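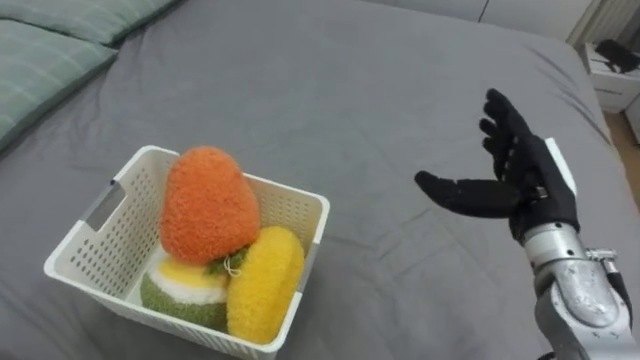

Ralliements à Geltley : 60 adhérents passés chez Pons ?
Publié en novembre, par la rédaction du forum

Ce site utilise des cookies. Accepter | Paramétrer

bilo_nord
Le communiqué parle de 60 adhérents de l'Union de Gollus qui rejoignent la liste Pons. Quelqu'un a vu la liste des noms ? Moi non. J'ai vu deux anciens conseillers sur une estrade et des cartes levées, point.

marthe.v
Catherine MacLeish a quand même confirmé son départ à la radio. Elle a siégé deux mandats, ça compte.

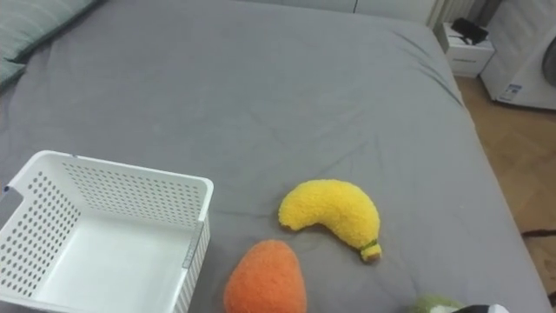 N° 477, p. 2

bilo_nord
Elle, oui. Et les autres ? En mars on nous annonçait déjà 100 départs à Bilotent, et au congrès tout le monde était assis à sa place habituelle.

gus_le_vieux
Pas d'accord. J'étais à la réunion, il y avait des gens de ma section que je connais depuis longtemps. Ils ont rendu leur carte devant moi.

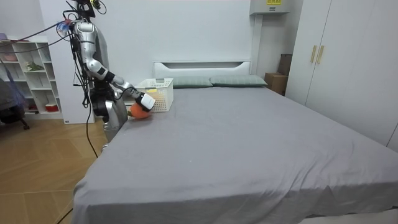
Section locale de Geltley, pôle Vie des partis

marthe.v
Rendu leur carte, ou pris la deuxième ? Ça s'est déjà vu chez nous.

gus_le_vieux
Rendu. Après, ce qu'on leur a promis pour les municipales, je n'en sais rien.

bilo_nord
Voilà ma question. Qui est en position éligible ? Tant que Pons ne publie pas sa liste, je garde mes doutes.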